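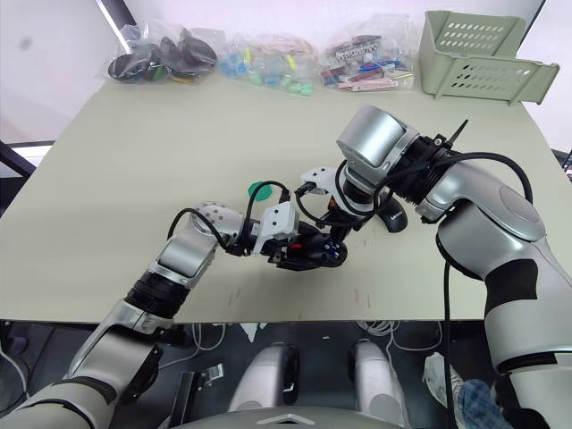

A translated poem should be printed with the name of its translator on the front cover. I have held this opinion for many years, but last October I had a reason to hold it more strongly. A small press called Brotstead published a book of poems by Lộc Nông, and I bought it on the day it came to our bookstore. It has 106 pages. The name of the translator, Hường Khương, is on page 3, in letters so small that I needed my reading glasses, and after that it does not appear again. When I think about what a translator does, I think of two hands that hold one small thing together, as the two grippers meet around the little black computer mouse on the pale green table. One hand is the poet's and the other is the translator's. If we speak only of the first one, we tell the reader something false about how the poem came to him.

I should say that I am not a neutral person in this matter. I write in English, but I was a grown man when I learned it, and I have translated two books myself. For the second one, my name was left out of the press's catalog. I wrote a polite letter and received a polite answer, in which the editor told me that readers are afraid of translations and that it is better not to remind them.

I have heard this argument many times since then. I do not believe it. A reader who picks up a book by a Vietnamese poet, sees a Vietnamese name, and reads English lines inside, knows very well that somebody stood between. He is not a child. What he does not know is who it was, and whether this person has done other books that he could look for.

My friend Beat Grabner, who sold books for most of his life, disagrees with me. He says that a cover is a sign on a shop and must carry few words. I respect his experience. But covers today carry a great deal: the name of a prize, a sentence of praise from another author, sometimes even the praise of a newspaper that I am sure did not finish the book. There was room for all this on the Brotstead edition. There was room for a gold circle. 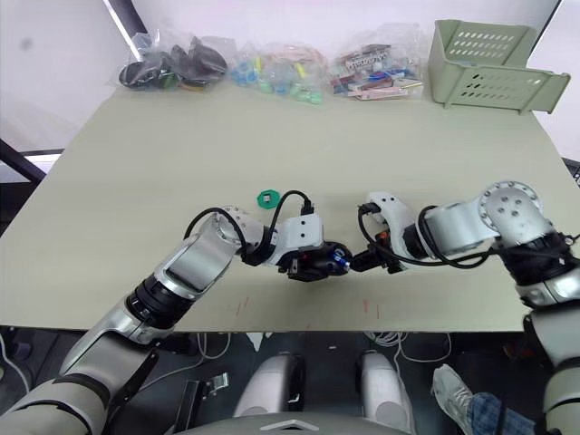 With poetry the question is more serious than with novels, in my opinion. In a novel the story will survive a weak sentence. In a short poem there is no story to carry the weight, and each word in English was chosen by the translator from several that were possible. Hường Khương has a line about rain that "walks home without its shoes." I cannot read the original. Khôi Chu can, and he told me that the Vietnamese verb is plainer and that the shoes are more or less her own invention. He was a little angry about it. I was grateful. Both of us were reacting to her work, and it seems to me only fair that we should know whom to be angry with, or whom to thank.

Money is part of this too. A translator whose name is known can ask for a better fee the next time. The Ververidis fund, which supports several presses in our region, gives grants for translated books and asks for many documents in return, but it does not ask for the name on the cover. It could add one line to its form.

Until this happens, I do a small thing. When I lend the book to somebody, I put a paper slip in it with both names, written in the same size.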